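Hetel sets equipment budget for computer dismantling line

Hetel has approved a spending plan for robotic handling at its computer refurbishment workshop, following a review led by operations manager Reet Rebane. The plan provides for three further robot cells and draws on a list of 211 separate handling tasks, graded by difficulty and expected cost.

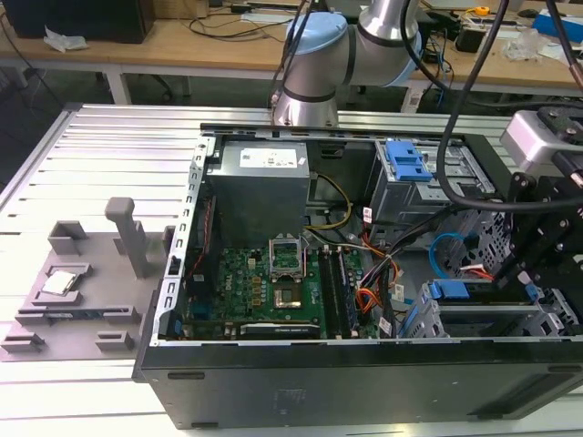

Processor handling comes first

The first purchases will cover work on open desktop towers, where processors are lifted, placed and stored in printed fixtures. Fixtures will be budgeted separately from the arms, as they must be replaced more often.
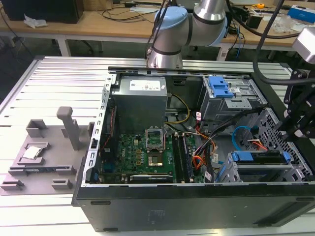 An open desktop tower beside a fixture plate holding a processor.

Quotations have been requested from Wirnon and Guvero for grippers and wrist cameras – the two items on which the review found the widest spread in price. Bianca Dumitrescu, head of purchasing, said that spare parts and training would be weighed alongside the purchase price.

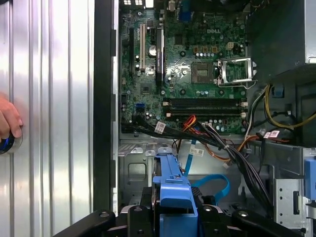 Suppliers have four weeks to reply. Installation is expected to begin in November, with staff training held on a Saturday so that normal work is not interrupted. Questions about the tender should be sent to Reijo Suominen in the purchasing office.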